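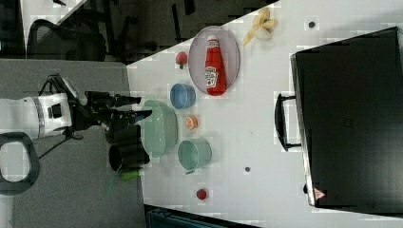 **Indoor rubber: trimming notes for the coming season**

Eight members have now built the Kairys, the club's 36 g cabin model, and the trim records are consistent enough to publish. Omprakash Kandpal has collated them. The notes apply to the plan as issued in October, with the longer tailplane. Earlier airframes need the balance point moved forward by 3 mm before any of this is useful.

Glide first, no rubber fitted, with ballast at the peg to match the motor weight. Adjust incidence with 0.4 mm card under the tailplane trailing edge only. Once the glide is flat, fit the motor and wind to 270 turns. The model should hold level flight or descend slightly in a left-hand circle. If it stalls at this setting, add downthrust; leave the tailplane alone. Most builders finished with two degrees of downthrust and a little over one of left.

Washin on the left inboard panel is shown on the plan at 2 mm. Yogesh Pathak and Fitriani Chin both measured less than this after covering – the tissue pulls the panel flat as it shrinks. Pin the wing to the board with the packing in place and leave it overnight. Water-shrunk tissue only, no dope on the flying surfaces. Colour is the builder's choice, although dark tissue has been coming out heavier.

Motors: a single loop of 2.4 mm strip, lubricated and stretched before the first flight. In-ho Bae broke three test loops to establish a maximum and got 1391 turns from the best of them. Around 80 per cent of that is a sensible limit for contest use. Log the turns against each loop and retire it at the first nick.

The propeller is the weak point. Blades formed on the Stirkomon block have more pitch at the tip than the drawing allows, and the climb suffers. A corrected block is being cut and will be at the Druddale hall from the next session.

Ross Imrie has the laser-cut rib sets, which now include the two doublers missing from the first batch. Anyone who bought an early set can collect the doublers at no charge. Doors open at 6.30 pm, trimming flights until 7.15 pm, then the first round.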